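Table top

A table top is the flat upper part of a table, the bit that things get put on. In older trade lists also called the board, the leaf (wrongly, a leaf is a part that folds or lifts out) or just the top. Usually made separately from the legs and frame and fixed on last. This article covers wooden tops for home use. For stone and glass see Worktop.

Contents
1 Parts and terms
2 Grain
3 Colour and sheen
4 Finishes
5 Movement
6 Care
7 Makers
8 See also
9 Notes

Parts and terms

Face: the upper surface. Underside: the other one, often left rougher. Edge: runs along the length. End: runs across the width, and on solid wood shows the end grain. Arris: the sharp line where face meets edge, nearly always taken off a little with sandpaper so it does not splinter or bruise forearms.

The frame under the top is the apron, or rail. Small tables may have none, just a central post and a plate screwed to the underside.

A top made from one wide plank is rare now and dear. Most solid tops are several planks glued edge to edge. Others are a thin layer of real wood (veneer) over a cheaper board. From a normal sitting distance the two can be hard to tell apart. Look at the end: on a glued-up solid top the lines of the face carry on over and down. On veneer they stop.

Grain

Grain means, loosely, the pattern of lines on the face. Strictly it means the direction of the fibres, and the pattern is called figure, but most people say grain for both and so does this article.

The lines come from the yearly growth of the tree. Wood laid down early in the season and wood laid down late differ in density and often in colour, so a cut through them shows bands. How the plank was sawn decides what shape the bands take.

Straight grain: narrow, even stripes, from planks cut with the rings more or less upright.

Cathedral: tall pointed arches, from planks cut flat across the rings. Very common on dining tables.

Wavy: long bands that bend back and forth like ripples. Spacing is seldom even. Wide and lazy in one area, then bunched into fine lines in another, with paler stripes running in between. On a light wood the difference between band and stripe may be slight, a tan on a beige, and the pattern shows up best over a large area.

Curly or fiddleback: a cross-ripple that seems to shift as you walk past. Sold at a premium, mostly for small tables and box lids.

Direction matters to the maker more than to the user. Lines normally run the long way of the table, for strength. On round tops there is no long way, so the maker picks one, usually square to the apron.

Colour and sheen

Light tops are commonly ash, beech, birch, maple, pine or pale oak. Colour alone is a poor guide to which. Stain, age and sunlight all shift it, pine goes orange, cherry darkens, walnut actualy fades. A photograph is a worse guide still, as lamps and windows change the tone from one part of the same board to the next.

Sheen is how much light the finished face throws back. Trade names run matt, satin, semi-gloss, gloss. A satin top under a strong light gives a wide soft patch, whitish or silvery, with blurred edges. A gloss top gives a small hard one, sometimes clear enough to make out the bulb. Grain can often still be followed through the soft kind as thin pale streaks. Outside the patch the wood goes back to its warmer colour. 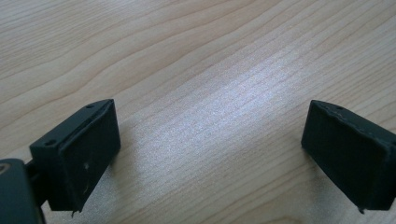 Finishes

Oil. Soaks in, low sheen, easy to patch. Needs doing again every so often. Oily rags can catch fire on their own, so lay flat outdoors to dry.

Wax. Pleasant to touch, weak against water and hot cups. Often put over oil.

Varnish and lacquer. Sit on the surface as a film. Tougher. When damaged, usually the whole face has to be sanded and done again.

Soap. Old Nordic habit on pale woods, keeps them pale. Cheap, needs repeating.

Bare. Scrubbed kitchen tables. Goes grey and slightly furry between the harder bands.

Movement

Wood takes in damp from the air and swells, then shrinks as it dries. Nearly all of this is across the grain, hardly any along it. A solid top 900 mm wide can change by several milimetres between a damp autumn and a heated house in December. If the top is screwed tight to the apron it will split or bow. So makers use slotted plates, wooden buttons in a groove, or over-size screw holes, all of which hold the top down but let it slide a little.

Veneered tops move much less, depending on the core.

Care

Wipe spills soon. Damp cloth, along the grain, then a dry one.

Mats under hot pans. White rings from heat or damp are in the finish, not the wood, and may come out with gentle rubbing. Black marks are in the wood, often iron plus water, and need sanding or a bleach made for the job.

Keep off radiators. Turn the table now and then if one end gets all the sun.

Makers

Avotiņš, a small family workshop, makes solid birch and ash tops to order, soaped or oiled. Landico sells ready-cut tops in six sizes without legs. Bostel made veneered kitchen tables with a 39 mm top, later thinned. Brevora supplies slotted plates and other fixings only. The furniture writer Ruwan Bhuiyan lists nine ways of fixing a top in his handbook Under the Table, several of them now out of use.

See also

Apron (furniture)
Breadboard end
Drop leaf
Veneer
Worktop

Notes

Sizes given are finished sizes after planing. Section on makers last checked 22/03/2023. Bostel entry needs a source for the date of the thinner top.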